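Ok so I moved into the Finedon building in February and I have now lived here long enough to have opinions about floors. Thread, because a few of you asked how the apartment is going and the answer doesn't fit in one post

Background for new people: top floor, one big room, one small room, a kitchen you can cross in 2 steps. The listing said "original floors." It did not say that the original floors had been living under brown carpet since before I was born

The carpet came up in one long weekend with my friend Kavitha Rao, who brought her own knee pads and a playlist that was mostly wedding songs. We filled so many contractor bags that the guy downstairs came up to ask if we were ok (we were! sweaty but ok!)

Under the carpet: staples. So many staples. If you're about to do this, buy the little forked staple puller AND a pair of needle-nose pliers, you'll switch between them all day. Wear real shoes. I did the first hour in socks and I regret it still

Once the staples were out I swept, vacuumed, mopped, let it dry overnight, vacuumed again. The second vacuum picked up just as much as the first one, I don't know where it all comes from

I paid for the sanding. I know, I know. I priced out renting the machine and then I watched one video of somebody gouging a trench in their living room and I called a company called Madport instead. They quoted me $722 for both rooms, which was less than I'd braced for, and they were in and out by mid afternoon 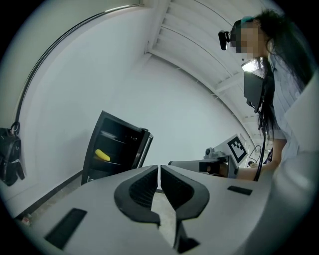 Picking the finish was what took me forever. Madport left me a bunch of sample stains and I hated every single one of them by lamplight, they all went orange on me. What I wanted was pale. Pale like the bit of floor in that pic, the thin strip showing down between the two dark gray fingers, that's the color I had in my head the whole time and couldn't describe to anybody over the phone. I kept saying "like oat milk?" and the poor woman kept saying "so, natural?"

We landed on a water-based matte with no stain under it. If you want pale, skip the oil, it goes yellow on you over time. Two coats, then a light going-over by hand with a sanding pad, then a third coat

Drying notes, for the people who DM me about drying: I waited a full day before socks, 5 days before any furniture, and I was told to leave rugs off for a couple of weeks. I lasted most of that

Sleeping arrangements during all this: Kavitha's couch. She has a cat named Venkataraman (full name always, no nicknames, he doesn't answer to Venky) and he slept on my head every night like a hat. I came home with a stiff neck and cat hair in my toothbrush

Furniture went back in slowly and I'm glad, because half of it didn't come back at all. The big bookcase was blocking the only good light in the room?? I had it there for weeks! It's gone to my cousin and I have a wall now

Felt pads under everything. Chair legs, table legs, the bed, the plant stand. The stick-on ones slide off my kitchen chairs so I got the kind with a little nail in the middle and they've stayed put

Someone asked what I clean it with. Dry microfiber mop most days, barely damp one when I've been cooking. No steam mop. My mom swears by hers and we have agreed not to discuss it

Still on the list: quarter round along the long wall, a threshold strip where the kitchen tile starts, and one board by the radiator that squeaks so loud I've started stepping over it at night

Also looking for a rug for the small room, something low pile, roughly 2 feet wide, that can go next to the bed. Catalina Troncoso sent me a link to one from Amavik that I love, in a green I'd never have picked myself. If anyone has one of theirs, does it shed? Tell me before I hit buy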